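Chapter 4
Walking to the Springs: Pilgrimage Routes of the Wonia Valley

Some journeys are short on a map and very long in the memory. The walk to the spring shrines of Wonia is one of them, and I can't think of a better place to begin our study of sacred travel! Pilgrims set out from the market town of Baler, cross the river by the old footbridge, and climb through chestnut woods to the first shrine at Tsuji. The whole circuit has 5 shrines and 163 stone markers, and people touch each marker as they pass it.

In Chapter 3 we looked at temples that draw visitors to a single building. A circuit works differently. The path itself is holy, and the order of the stops matters a great deal - a pilgrim who misses a shrine goes back for it, even in heavy rain.
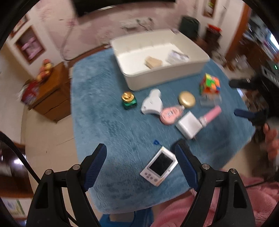

One walker from Baler remarked that the climb to Tsuji was the easy part, and that the long, level stretch afterward was where she finally stopped thinking about work and began to pray.

Her comment is worth keeping in mind as you read. Guidebooks love the steep sections and the big views (and the views are wonderful), but many pilgrims talk most about the plain, quiet miles. The highest shrine, Bustimik, stands in a bare meadow above the tree line. Snow closes the upper path in February, and the priests carry the shrine's bell down to Tsuji, where it hangs until the thaw. Families who can't manage the climb come to hear it there.
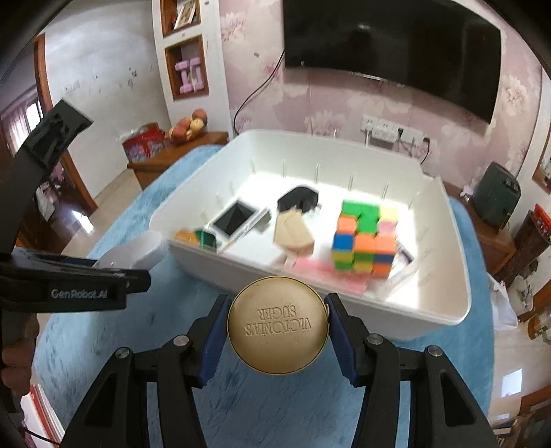 Why do pilgrims carry water down from Bustimik? They pour it into the well at Baler at the end of the walk, joining the highest spring to the town where they started.

This chapter has 2 main parts. The first follows the route shrine by shrine, with notes on the festivals held at each. The second looks at the people who live along it: the innkeepers, bell carriers and path menders whose year is shaped by the walking season. Before you read on, sketch a route that people in your own area walk together, and mark the places where they stop.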